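Call for Participants: Home Sleep Surface and Bedroom Temperature Study

Print | E-mail

Ekilent is recruiting adults for a field study of bedding materials and overnight temperature in private homes. The study compares woven mats, quilts and standard fitted sheets under ordinary household conditions. Enrollment opens in October and closes when all places are filled.
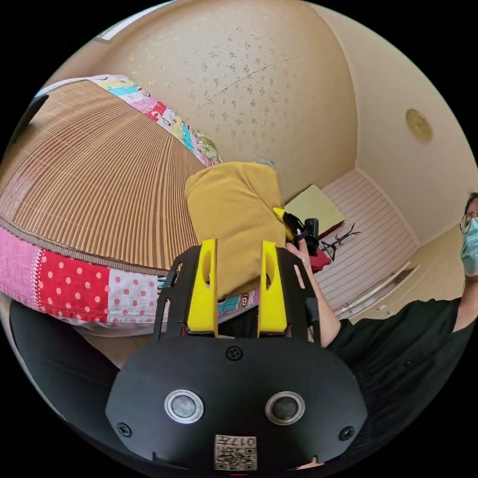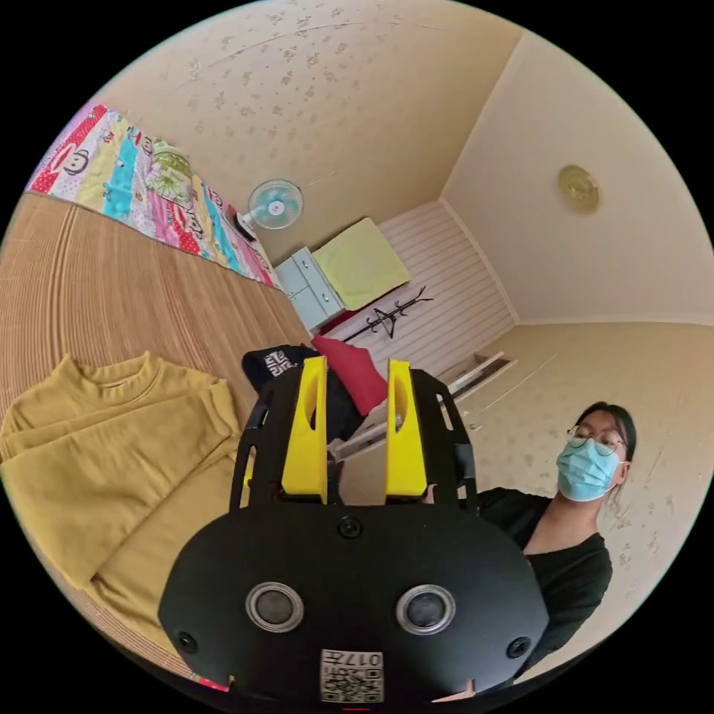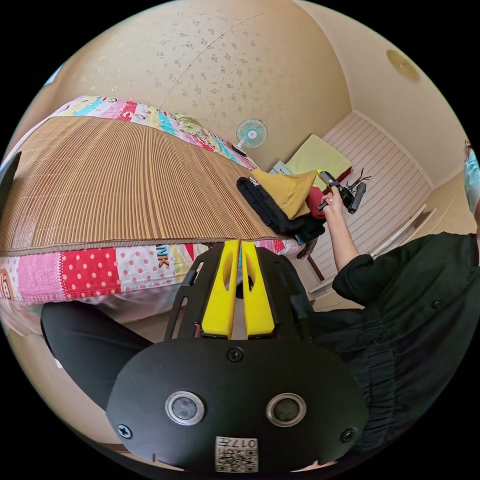
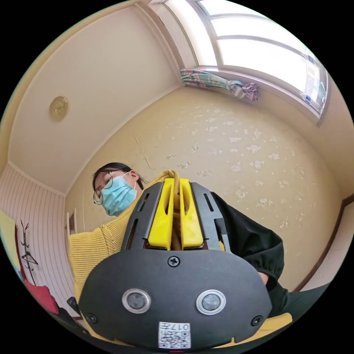
Background

Most published figures on bedding and heat come from climate chambers, where air temperature and humidity are held constant. Bedrooms are less uniform. Rooms under a roof gain heat in the afternoon and release it after sunset, and the surface next to the sleeper may be several degrees warmer than the air. The first phase of the study, run under the project name Hideo, collected logger data from 50 bedrooms. The second phase extends the sample to 200 bedrooms and adds a written sleep diary.

Who can take part

Applicants must:

- be 18 or older on the date of enrollment
- sleep in the same room at least five nights per week
- have lived at the current address for 2 months or more
- be able to read and complete a diary in English
- agree to keep the same mattress for the full study period

Persons who work night shifts, use an electric blanket or heated mattress pad, or share a bed with a child under three are not eligible. Two adults who share a bed may both apply. They will be assigned to the same bedding sequence and must submit separate diaries.

What participation involves

Each participant completes three blocks of 14 nights. One bedding type is used per block, in an order set by the study office. Woven mats are supplied in single and double widths. Participants who already own a mat or quilt may use it if the fiber content is known and the item is listed on the intake form.

Two Ikix loggers are placed in the room, one at mattress height and one on the wall opposite the window. A third, thinner sensor (Myung type) goes under the top layer of bedding, level with the shoulders. The loggers record temperature and relative humidity every five minutes. They do not record sound or images.

The diary is completed each morning before 10 a.m. and takes less than five minutes. Entries cover time to bed, time of waking, clothing worn, window position, and use of a fan or air conditioner. Missed entries should be left blank and not filled in later. A participant who misses more than four entries in one block may be asked to repeat that block.

Bedding should be washed or wiped according to its label between blocks. Do not move the loggers to clean. If one is moved by accident, note the time in the diary and return it to the marked position.

Payment

Participants receive $486 on completion of all three blocks and return of the loggers. Those who withdraw early are paid for each completed block at one third of the total. Return postage is prepaid.

Data handling

Diaries and logger files are stored under a participant number. Names and addresses are kept separately and deleted once payment has cleared. Results will be reported by room type and bedding type only.

How to apply

Request an intake form from the study office by e-mail or by mail. State the floor the bedroom is on, the direction the window faces, and whether the ceiling is flat or sloped. Applications are reviewed in order of receipt, and incomplete forms are returned once for correction.

Questions about eligibility: Latifa Kabbaj, Recruitment
Questions about equipment and placement: Torquil Semple, Field Measurement

Print this page | E-mail this page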